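Tagged: datasets, tabletop objects, printables

# Praltham Blocks and Tray

Hi! This is the README for the Praltham set, a little family of plain white blocks, a round tray to put them in, and a marker sheet that lies flat on the table with them. I put the set together at Nidthorpe with a lot of help from Yolanda Villanueva and Sena Agyeman, and people kept asking me for the files, so I finally tidied the folder up and wrote this. It's free to use for teaching or research. If you make your own copy, please send me a note about how it went - I love hearing about these.

## What you get

- `objects/` has the shapes, one file per object, in millimeters
- `markers/` has every printed marker as a page you can print at home
- `pictures/` has 1551 stills, sorted by session
- `labels/` has one text file per still, saying which objects are on the table and whether they're in the tray, out of it, or leaning on something
- `notes.txt` is my running log, typos and all

The sessions are numbered in the order I did them, and session 3 is the one I'd open first. It has the nicest mix of blocks standing up, lying down and propped on each other.

## About the objects

Everything is white and simple on purpose. I started out with painted blocks (Abilio Toledo did a lovely job on those, and they're still on my shelf), but I wanted the marker to be the only thing that tells one piece from another. So the blocks are bare except for the black and white squares, and most of them carry a marker on more than one face. If a block tips over you still have a decent chance of reading it.

The tray is short and round with low walls. I tried a taller one in January and hated it, everything disappeared inside! With the low one a block can stand up in the middle and stick out well over the rim, and its marker stays readable from the side. Markers go on the outside of the wall, and wrapping them around a curve took me some 20 tries before the edges quit peeling. My advice is to cut them with a thin white border and press from the center out.

The sheet is just paper with four markers in a two-by-two grid. It doesn't have to sit square to the table. Mine drifts a little all the time and I leave it alone, but do tape it if you're going to be leaning over it a lot.

## Setting the table

I use a black top with a plain green backdrop behind it. White on black is very forgiving, and I can find a stray block at the end of the day without crawling around on the floor. Put the sheet down first, in the middle, then the tray to one side of it, then the spare blocks over on the other side. Leave yourself some room between them.
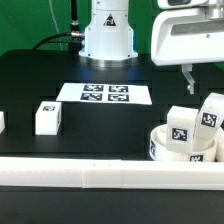 *Tray on the right with one block upright and one leaning, marker sheet in the middle, more blocks on the left.*

## Labels

The words I use are `in`, `out` and `lean`. A block can be `in` and `lean` at the same time, so please don't treat them as either/or. Valeriano Mateos went through the whole first batch and fixed a pile of mine where I'd typed `out` for a block that was clearly touching the tray wall. If you find more, tell me the session and the file name and I'll patch it.

## Known problems

- Session 5 has glare on a few of the tray markers. I kept those stills in, but they're listed in `notes.txt`
- Blocks near the edge of a still are sometimes only partly there. They're labeled anyway
- Don't print the markers with "fit to page" turned on. I did this twice

## Thanks

Esperanza Collado lent me the good paper cutter, and Barrios let me use their printer on a Friday evening when mine quit. Questions go to the issues page, and I usually get to them within the week.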